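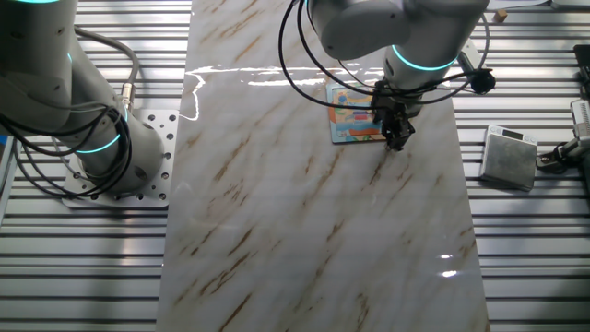 Stillham Long Top, Polished White

Gollow sells four tops, and three of them are sensible. The Stillham is the glossy one. It comes as one long rectangle, milky white with soft gray clouding and thin brown veins running across it on the slant, and it lies flat on whatever bench or frame you already own. People buy it for kitchens. A fair number then use it for homework, wrapping gifts and wooden jigsaw puzzles, and the top has no opinion about any of that.

Price: $524
Delivery: $49, to the front door and no farther
Finish: polished
Color: white and gray with brown veining
Guarantee: eight years
Order code: Stillham 900

A word about the shine, as it accounts for most of our mail. A polished surface gives back the light you put over it. Set the top under ceiling lights and you will get bright spots on it. Put it beside a big window and you will get a fair part of the window too, with whatever is growing outside. Some customers find this lovely at breakfast. Others move the table. If you know you are the second type, please look at the matte Fomimar before you order, and save us both the freight. 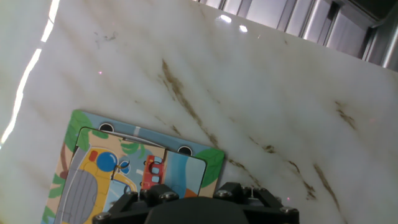
Kamlesh Solanki: Bought ours in June and I keep trying to wipe off the little rusty flecks in the vein. They're part of the pattern. I know they're part of the pattern. I still get the cloth out. Otherwise no complaints, puzzles slide around nicely on it and the kids haven't managed to mark it yet.

We hear about the flecks a lot. Veining differs from one top to the next, and we can't pick out a calm one for you, though you may ask the Rastogi showroom to let you see the one you're getting before it's wrapped.

Care is dull. Use a soft cloth, warm water and a drop of dish soap, then dry it off. Skip scouring powder and anything that promises to "restore" a finish. Wipe up coffee, turmeric and red wine while you still remember spilling them. Use a trivet.
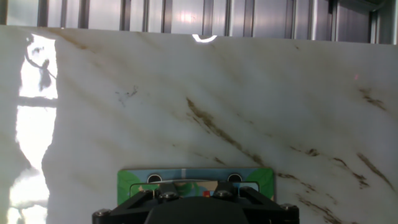

Shalini Sachdeva
Product Editor, Worktops

Lifting the Stillham takes two people who are on speaking terms. Carry it on its long edge, lower it slowly, and check that the surface underneath is level and free of crumbs. Felt pads are in the box, taped inside the lid, where most people find them afterward.

Returns are accepted in the original wrapping. Cut tops can't be returned.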